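Mar 11, 2022

Moisture and seal checks, continued from the January notes. Same bench, same scale. The Skelberg heat sealer is back from service and the jaw now closes evenly at both ends, so the old shim is out and in the drawer.

Ran the dry soup mix from the Arkby line first. 26 sachets, stored on the warm shelf since the last entry. Weighed each one, opened it, weighed the powder and the empty film separately. Two had gained weight. Both had a fold in the seal near the left corner, the same fault we wrote up last time. The rest held.

Film with a twist or crease in it is hard to lay flat in the jaw. Press it out by hand before sealing and let the edge hang over by a finger's width. 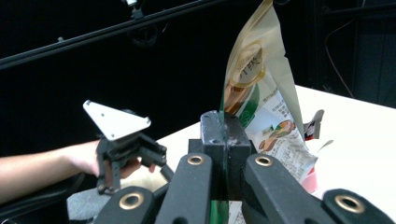 Crumpled snack bag, upper part folded and twisted.

Dye test next. Cheung dye, diluted as on the bottle, left in the sachet for the full soak and then blotted. Channel leaks showed up at the same corner as the fold. Nothing along the long side. I put the cut strips in the folder behind the weight sheet.

Counter on the sealer read 1,403 at the end of the day. The jaw tape is due for changing at 3,000, but it is already brown in the middle and I would change it early. We have one roll left. Bemgate is slow to ship, so order now. 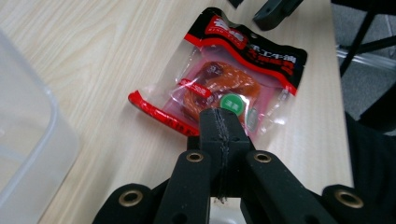 Can the dye test be done on sachets that still have powder in them?
Empty and wipe them first, as powder soaks up the dye and hides a thin channel.

Left to do: repeat the warm shelf run with the new jaw setting, and check the scale against the brass weights before starting. Room humidity log is missing a page, so copy it from the wall chart.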